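Ticket: Arm stops mid-demo while holding a bowl, open day station 2
Status: Closed
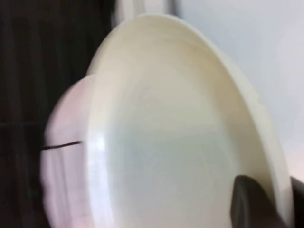 Opened by Eirini Athanasiadis | Assigned to Tiburcio Salinas | Site: Brenau demo hall | Category: Arm / gripper

Problem as reported

During the August open day the arm at station 2 stopped three times in the first hour. Each time it had a bowl in the gripper and was turning it to show the inside to visitors. The controller went to a protective stop and the Urkex panel showed "grip force out of range." Clearing the fault and restarting the program worked every time, but the arm had to be jogged back to home by hand, which took a few minutes with people waiting behind the rope.

The bowl was never dropped. The arm held it in place during all three stops.

What was being run

Standard tableware program, the one we show to school groups and buyers. The arm picks up a bowl, tilts it, holds for the glaze check, then sets it down. Speed was at 80 percent. The bowls were from the Chrysikopoulos set, cream glaze, with the faint rings on the inside wall. We normally use the plain white test bowls, but Kalliopi Karras asked for the cream ones because they look better to visitors.

Log

9:40 a.m. – Eirini
First stop. Cleared it, homed the arm, restarted. I thought somebody had leaned on the table.

10:05 a.m. – Eirini
Second stop, same message. Checked the air line and the wrist connector. Both seated. No one was near the table this time. Calling Tiburcio.

10:20 a.m. – Eirini
Third stop. I put the sign up and sent the next group to Lefteris at station 1. He can take them until lunch but his talk is longer, so the line is backing up toward the door.

10:35 a.m. – Tiburcio
On site. Pulled the fault history. All three faults are at the same program line, right after the tilt, when the wrist is close to its end position. That rules out the table being bumped. The grip force reading climbs during the tilt and crosses the upper limit of 2,000 counts. Before the tilt it sits at 1,897, which is already high. With the white bowls it normally has a lot more room.

10:50 a.m. – Tiburcio
Checked the finger pads on the Grirer gripper. No tears, no glaze dust, screws tight. Cleaned them anyway with the lint-free wipes. Ran the tilt with nothing in the gripper, no fault. Ran it with a white test bowl from the cabinet, no fault. Ran it with a cream bowl and got the stop on the second try.

11:10 a.m. – Tiburcio
Compared the two bowls. The cream one has a thicker wall near the rim. The close position in the program is fixed, so the fingers squeeze harder on the thicker bowl. When the wrist turns, the weight shifts onto the fingers and the reading goes over.

11:25 a.m. – Tiburcio
Saved a copy of the program and opened the close position slightly for the cream set. Also slowed the tilt from 80 to 60 – only that one move, the rest is unchanged. I did not raise the force limit. Please don't raise it to get through a demo, it protects the fingers as well as the bowl.

11:45 a.m. – Tiburcio
Ten full cycles with cream bowls and no stops. No slip when I checked the bowl against a pencil mark on the rim. Station 2 can reopen.

12:00 p.m. – Eirini
Sign down, first group back in. One visitor asked if the slow turn was so they could see the inside better. I said it helped with that too.

3:30 p.m. – Eirini
Ran all afternoon with the new program. No faults. Lefteris would like his water cooler back from behind station 2.

Resolution

Cause: fixed close position set for the white test bowls, used with a thicker bowl.
Fix: separate program for the Chrysikopoulos bowls, saved as TABLEWARE_CREAM. Load it from the Urkex panel under Demo. The old program is still there for the white bowls.

Still open

Anastasia Mitsotakis-Vlachou to decide if we switch to force-controlled closing for all tableware demos. That would remove the need for two programs, but the cycle would be up to two seconds longer.

Kalliopi to tell Tiburcio ahead of time if other dishes are going to be used. The plates from the same set have not been tested.

Spare finger pads are down to one pair. Order sent.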